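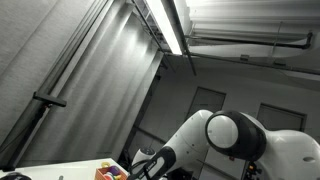

Nisreen Rizk wants the callback line kept open past the first broadcast, says people only ring once they've heard a neighbor on air. Fair. Have moved the cutoff, telling Hadby desk today.

June 16, 2024

Audio edit, part 2 of the Fontes street series. Session started late, Cekmont drive wouldn't mount, swapped cable, fine after.

Pulled all the listener questions left on the line since May. 408 messages. A lot are hangups or someone's TV. Transcribed the good ones, rest tagged "room" in case we need bed.

Strongest thread by far = who decided to close the bus depot and when the tenants were told. Comes up again and again, different words. That's the spine of the episode. Parking stuff can go in the newsletter.

Rough cut runs over 40 minutes. Too long. Things to lose:
- my second intro, says the same as the first
- the council meeting tape, muddy, and we can paraphrase
- half the barber. Hurts. Keep the bit about the keys

Levels: phone tape peaking all over the place, ran it through the Zustley preset and it came back sounding like a tin can. Backed off to light compression and a low cut, much beter. Don't use the preset on phone voices again.

Consent: 3 callers gave full names but never said yes to being aired. Nisreen ringing them back. If no answer, we voice the questions ourselves and leave names off.

Still to do
- fact check depot dates against the lease notice, not against what callers remember
- ask landlord's office for comment agian, in writing this time
- new narration for the middle section, current one is mush
- back up session to both drives before anybody touches it

Left off at the laundromat scene, marker is in the timeline.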